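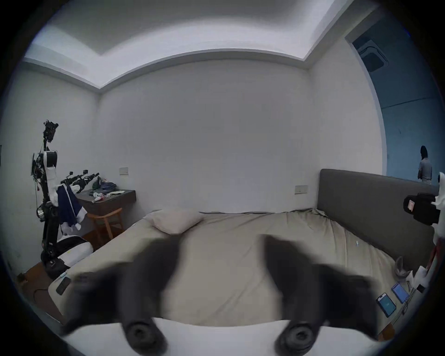

3. Results: clearing and making the bed

The bed was the slowest job in the room. The fitted sheet was rumpled and bunched up at the headboard, and there were phones, a drinking glass and a pile of tissues or papers on it. Tarek Cherkaoui and I agreed on an order: phones first, then the glass, then the pile, then the sheet. The pillow went last.

Ese Abubakar timed us with a stopwatch. Our best run took 34 seconds, without the pillow. Times for the desk are in section 4.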